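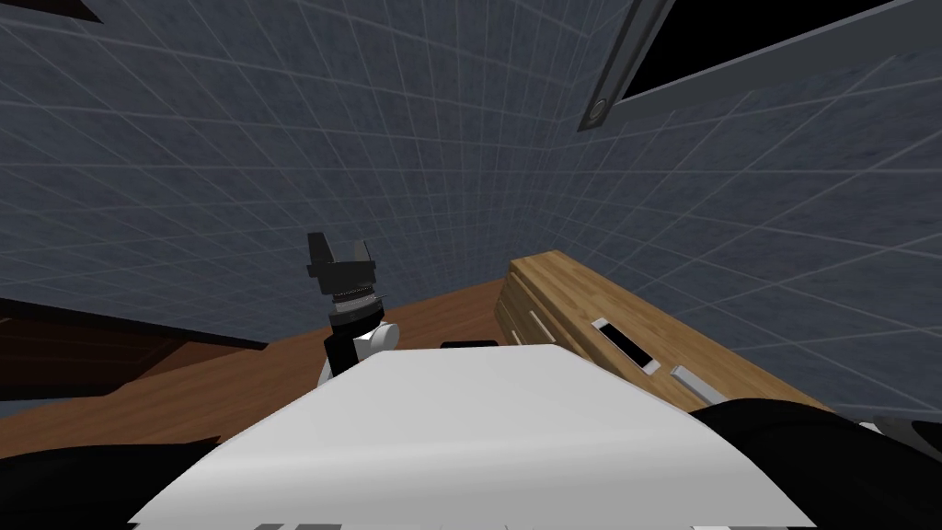 Subject: Re: [fultness-arms] equipment money, what goes on the sheet

Replying on top, sorry, between two meetings and the sheet closes at 5 pm.

> Can somebody post the current plan for the kitchen tasks? The version I
> have still says one arm, one spare gripper, and a cart, and then
> a line called "Strazds misc" with 4000 next to it and nothing else. Is
> that a quote or a guess? Also I thought we agreed to hold off on any
> hardware until the cabinet doors work in sim. If so why is there a
> gripper on the list at all. And does Bakura charge us per seat or
> per machine now, I've seen both in this thread.
>
> Not trying to slow it down. I just have to defend it in November and
> I can't defend a line called misc.

OK in order.

The 4000 is a guess. Mine. It's a ceiling, up to 4000, for everything Strazds needs that isn't an arm: mounts, cable, two e-stops, the power supply that should have been replaced last year, shipping both ways if the wrist has to go back. I'll split it into real lines tonight. Please don't copy the old number into anything else before then.

Hardware hold: yes we agreed, and the hold is still on for the second arm. The gripper is different. Lead time from Skineris is long, and if we wait until the doors work in sim and THEN order we lose the whole winter. Fingers are the part I want early. Flat rectangular ones like on the sim model, plus a narrow set. The pads are 137 a pair and we go through them, so put down two pairs per gripper and don't let anyone trim it to one.

Bakura is per machine. It was per seat, they changed it at renewal. So the three of us sharing the render box count as one license, and the laptops don't need one as long as nobody renders on them. Renewal is 604 for the box. That's the whole software line. If we add a second box it's 604 again, no discount, I asked.

Where the sim work is: reaching is fine, lifting the arm clear and coming back down over the counter is fine. Doors are the slow part. Lining up on a narrow gap with wood on both sides, fingers open, and the approach angle has to be right or one finger runs into the panel before the other one is anywhere useful.

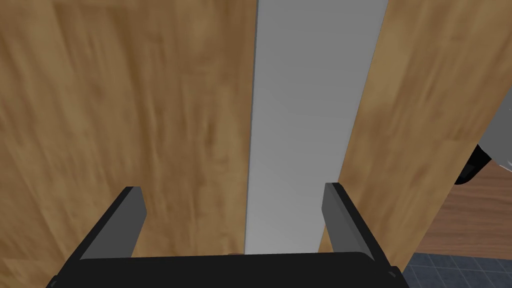
So that's where the hours go, and the reason I'd take compute over a second arm if we have to pick. One more GPU in the existing box gets us overnight sweeps on the approach angles. A second arm gets us a second arm we can't run yet. I know some of you feel diffrent about this. The argument for two is that the mobile base has two and the policies should see both from day one - fair, but sim gives us both already and it's free once the license is paid.

What I'd put on the sheet, most wanted first:

Gripper from Skineris, one, with both finger sets
Finger pads, two pairs
Bakura renewal, one machine
GPU for the render box, quote coming
Strazds parts, itemized by tonight, capped as above
Test cabinet, used, real hinges. I found one near the Fultness building for 100, they want it picked up
Second arm, next cycle

On the test cabinet, please don't cut it because it looks silly on an equipment request. Sim hinges are too nice. The drawers too, they slide like there's nothing in them. We need one piece of ugly furniture that sticks, and we need it before the gripper shows up and not after. Door widths should be close to what's in the model, I'll measure before anyone drives over there with a van.

Not on the list: cameras. We have enough. Wrist view and the head view cover the doors, and the overhead one has been in its box since the move.

Open questions, answer on list please and not to me directly:

- does the gripper come with the flange or is that extra, the Skineris quote doesnt say and their sales desk answers every other email
- who holds the card for things under the purchasing limit
- is floor space at Fultness charged to us or to the building. If it's us I need a line for it and I have no number
- can the GPU go through the same request or does it have to be IT

Whoever is editing the sheet, leave the old tab in there, just rename it. Last time it got deleted and we spent a week working out where a number came from.

Back online after 3. Itemized Strazds lines will be in the second tab.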